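# Work and Automation, Unit 5: When part of the job moves to a machine

Handout prepared by Leonilde Sampaio. Read before class and bring your notes on the Dirton case.

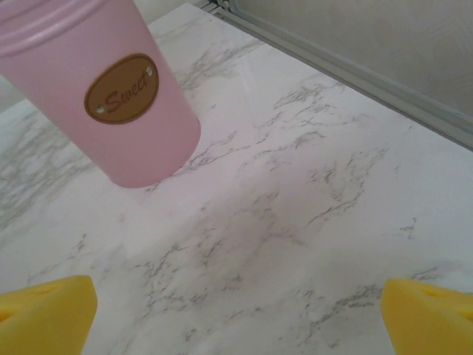
Most workplaces that automate do it one task at a time. A job is a bundle of tasks, and the machine usually takes the ones that repeat and can be laid out the same way every time. Picking up a cup and setting it down in a marked spot is a good candidate. Deciding whether a customer will accept a cup with a faint scratch is a poor one.

## The Dirton case

Dirton packs and ships gift tableware. Before the change, a packer took each piece from the bench, turned it to check the finish, placed it in a carton and closed the lid. In April the company put arms on the placing step at 5 benches. Checking and closing stayed with people.

Figures from the case file:

| | Before | After |
|---|---|---|
| Packers per shift | 14 | 14 |
| Pieces per bench per hour | 100 | 100 |
| Pieces between label changes | 500 | 500 |

Students often expect the middle row to go up. It did not in the period covered. The arm was slower than a practiced packer on easy pieces, and the time saved on lifting went into checking and clearing stops.

## What changed for the packers

**Pace.** Packers used to speed up early in the shift and ease off later. With the arm at the bench they follow its rhythm. Several said in interviews that the day felt longer even though their wrists hurt less.

**Skill.** New tasks appeared: setting the start position, swapping finger pads, reading the stop codes. These were taught in one short session and then learned from coworkers. The pay grade did not change. Magdy Nasr, the shift lead, asked for a higher grade for anyone who could reset a bench alone. The request was still open when the case was written.

**Talk.** Benches were moved apart to make room for the arms. People who had worked side by side now had to walk over to ask a question.

**Blame.** When a piece chipped, it was unclear whether the packer or the arm would be charged with it. Dirton kept the old damage form, with a line for the packer's name and no line for the machine.

## Terms

- *Task substitution*: the machine does a step a person used to do.
- *Residual work*: what is left for people after substitution, including fixing and watching.
- *Deskilling / upskilling*: whether the remaining work needs less or more knowledge. Both can happen in one job.

## For discussion

1. List the residual work at a Dirton bench. Which parts would you expect to see in a job posting?
2. Rewrite the damage form so that it fits the new setup.
3. Compare Dirton with the Gindex warehouse from Unit 4. Who was consulted before the equipment arrived, and at what point?

Written answers to question 2 are due Jan 30, 2021. One page is enough.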